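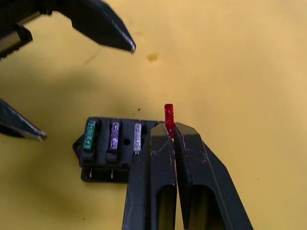

My neighbor told me I was out of my mind to drive to Nokeck in a car with 1332 dollars' worth of problems and no working radio. Fair enough! I had the estimate from the garage folded up in the glove box, and I'd picked the car over a plane ticket anyway, mostly because I wanted to stop wherever I felt like it.

And I did stop. I stopped in Homar for pie (cherry, a bit too sweet, I ate all of it) and again at a gas station where the man at the register drew me a map on the back of a receipt. He left off the bridge, so I spent most of Thursday afternoon on the wrong side of the river, looking across at the road I was supposed to be on. It was a pretty road. I got to know it well.

What surprised me was how loud a quiet car gets. With no radio you hear every tick and rattle, and you start giving them names. I sang for a while, then I ran out of songs I knew past the first verse, then I talked to myself about my kitchen cabinets for around 3 hours. By Cakard I had decided to paint them green. I still like that idea, and I haven't bought the paint.

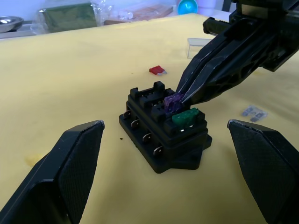

Check the fuses before you pay anybody for a new radio, a woman at the motel in Cakard told me over the waffle machine, and she said it in the tone my aunt uses for wearing a hat. I nodded like somebody who knew where the fuses were. Then I went out to the parking lot with my coffee and read the owner's manual for the first time in five years of owning that car. There's a whole page in there about the cup holders.

I never did get the radio going on that trip. I drove the last stretch along Seok Lake with both front windows down, past the bait shops and the two churches that face each other across the highway, and rolled into Nokeck just before supper. My cousins had saved me a plate. They wanted to know why I hadn't flown, and I was still telling them about the pie when the dishes were done.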